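Optics Practical 5: Refraction with Block and Pins
Brodasmont Evening Physics, handout for both groups
Notes by Poppy Dobson

Last year's group found the refractive index of acrylic to be anything from 1.1 to a figure that would have interested diamond dealers. The accepted value is near 1.49. Please read this sheet before you touch a pin.

The method is older than any of us. Lay the block on plain white paper and draw round it with a sharp pencil. Stand two pins in the paper on one side, well apart, and look at them through the block from the opposite side. Move your head until one pin hides the other, then place two more pins on your side so that all of them seem to stand in one line. Take the block away and join the holes.
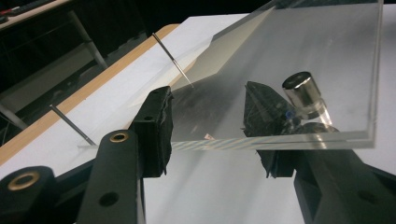 Fig. 1. Block on white paper with two pins to the left. The metal cylinder is standing on top.

Look at the feet of the pins, never the heads. A pin that leans will give you one line at the top and quite another at the bottom, and only the hole ends up on your drawing. Pins lean. It's what they do in the hands of Wendell Zamora's group, and increasingly in mine.

Draw the normal with a protractor where the ray enters. Both angles are measured from the normal. I shall write this on the board in letters 30 cm high and five of you will still measure from the edge of the block.

Start with an angle of incidence of 30 degrees. You should get a little under 20 inside the acrylic. If you get 11, check the outline hasn't shifted – a nudged block is the usual culprit, followed by arithmetic. 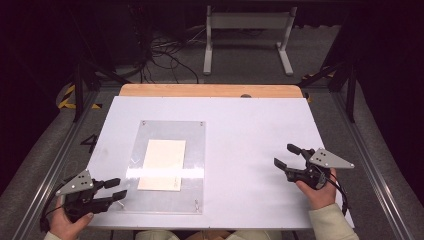
Polished surfaces throw back a good deal of light as well as letting it through, so expect bright bands and ghostly second copies of things. Shift your eye a little until they clear. Fingerprints don't clear. Hold blocks by the edges and wipe them with the soft cloth, not your jumper.

For the write-up: a table of sin i and sin r, a graph through the origin, and the gradient to 2 decimal places. Hand in the pin-holed sheet too, however embarrassing.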